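I spent the morning at Movemora's place in Grakville, where the software team has just put out a new version of Jillirura, the planner that tells their arms how to pick things up. The big change is that it no longer works out one grasp and sticks to it. It keeps checking the wrist camera and nudges the fingers as they close -- handy with lumpy fruit and a plate to put it on!

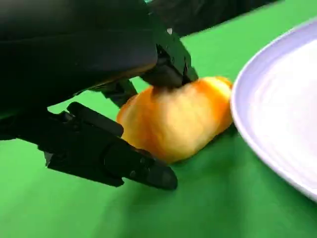

Nandi Radebe told me the old version treated every object as a box with a middle, and that most of her bug reports came down to that one shortcut. The new one makes 14 guesses at the shape and throws out the bad ones as it goes.

I liked the replay tool even more (sad, I know). You can drag a slider through any run and see what the planner thought it was doing at each step, next to the camera view.
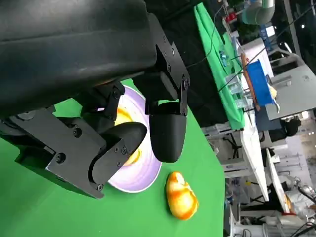
Every run gets saved with its plan, so when something goes wrong you can feed the same pictures to a newer build and see if it picks a different path. They've got 400 of these saved already and want 2000 before they let anyone outside try it. The whole lot runs on one desktop machine, too, which surprised me.

Two arms sharing a table is the next job, and the timing code for that is still pretty rough.

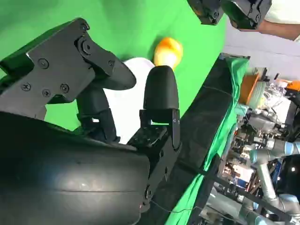
Nomvula Pillay reckons the waiting is the hard bit, as each arm has to guess when the other will be out of the way, and a cautious guess makes both of them painfully slow. She's hoping for a first go at it in December.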